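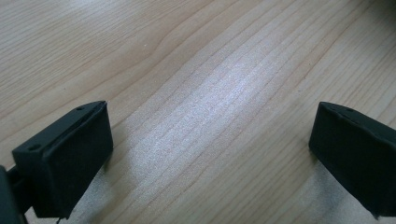
Wooden tabletop, pale finish, straight grain.

# Drinetti Bench Meter Readings

2 min read

Readings from handheld and bench instruments sold under the Drinetti name, collected for comparison against the Vernov reference unit. Last updated 11 August 2020.

## Contents

- `readings.csv`: 632 rows, one per reading
- `units.csv`: 28 instruments, with model code and probe type
- `zero.csv`: zero offsets taken before each run

## Fields

- `unit_id`: matches `units.csv`
- `probe`: `axial` or `transverse`
- `range`: range selected by hand; auto range was left off
- `value_mt`: reading in millitesla
- `temp_c`: air temperature next to the probe

## Method

Each probe was clamped in a Gramby holder and read after the display had settled. Zero was set in a shielded chamber. Transverse probes were read on both faces and both values kept.

## Known problems

Some 16 rows have no temperature. Unit 212 was returned to Engelhardt for a new cable in March, and its earlier rows carry the flag `old_cable`. Do not mix them with the later ones.

Signs on axial readings follow the maker's marking, which differs between the two older models.

## License

Free to use with credit. Calibration certificates are not included.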